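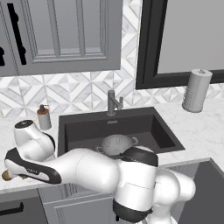

Sim kitchen, sink side. Arm over the basin, colander in there behind the shoulder

ok thread time. a few of you asked what the robotics club at Tustgate has been up to since December so I'm doing it in one go, on a bus, on my phone. sorry in advance

Short version - we entered the Zarkstead student challenge. Household tasks track. All in simulation for the first round, real arm only if you get through

Our task: colander from the sink to the counter. Upright. No bashing the tap. Sounds like nothing. It has eaten my whole term

Team is me, Irina Oprea (planning code), Yavuz Öztürkmen (grasping), and Wekesa Minja who does anything with the word "config" in it. Mieke Bosman runs the club and signs our forms

Why a colander is horrible, a mini thread inside the thread:

- it's a dome with holes all over so the collision mesh is massive
- it sits down in a deep basin so the arm has to reach in from above
- the handles are loops and loops are a pain to grab at an angle

First thing we did was keep all the holes in the collision mesh. Physics ran at the speed of a tired snail. Wekesa swapped it for a plain bowl with two handles stuck on and suddenly we could do a full run before the kettle boiled

You still SEE the holes, they just don't exist as far as the gripper's concerned. Took me a whole evening to get my head round that, kept trying to work out why the fingers wouldn't poke through

Next problem - the tap. Planner loves going straight past the tap. Straightest path = shortest path = clonk. Irina padded it with an invisible box, then the box was too fat and there was no path at all, then she shaved it down bit by bit. Three days on a box

Same thing with the soap bottle on the left btw. It's on the counter at the back, near where the wrist likes to park. We've knocked it over so many times Yavuz made a sound effect for it

Numbers, as Kibet Temba asked (hi Kibet). 471 runs logged as of last night. 239 of them got the colander out and standing on the worktop. So a bit over half. Not amazing!! but we started at literally zero

Time limit is 60 seconds a go. Early on most of our fails were just running out of time, arm dithering above the sink like it forgot what it came in for. Now the fails are mostly bad grips, much more intresting to fix

Grip thing for the people who like detail: Yavuz had it always going for the handle nearest the base. Makes sense on paper. But then the elbow folds up funny and the shoulder ends up right in front of the basin. Letting it choose either handle and scoring both was way better

Also the camera. We record every run from one fixed view and half the time the arm blocks the bit you want to look at. Spent ages squinting at replays going "did it touch?? did it touch". Adding a second view from over the tap this week, should of done it months ago

oh and someone asked about the cupboard door under the counter. Doors start at random angles in the Zarkstead kitchens, open or shut, and you get marked down for hitting them. So the lower links have to behave as well as the hand end. I hadn't even thought about the lower links until we lost points for them

What we're running on - the club's one decent desktop (named Grasari, don't ask) plus Irina's laptop when she lets us. Overnight runs go on Grasari. If you turn it off at the wall again I will find you

Submission closes 26/04/2023. You upload the code, the logs and a two page write up. Guess which one we haven't started

Jobs left before then, mostly so I can find this later:

- second camera
- slower release so it doesn't wobble over when it lands
- sort the log names, "final_FINAL_yavuz" is not a name
- write up (me apparantly)
- ask Mieke about train fares if we get to round two

Round two is at Rotich, on a real arm with a real sink. Wekesa says everything we've tuned will be wrong on day one. Irina says only half of it. I've got a bag of crisps riding on this

If you're at Tustgate and want to join, you don't need to be good at coding. I wasn't. I came along to the taster thing and Yavuz handed me a mouse and said make it pick up the cup. It did not pick up the cup. Came back the next week anyway

We meet after lessons in the computing room, the one with the broken blind. Bring a charger, there's never enough

right my stop. will post the new success rate once tonight's batch is done. Wekesa pls check the disk isn't full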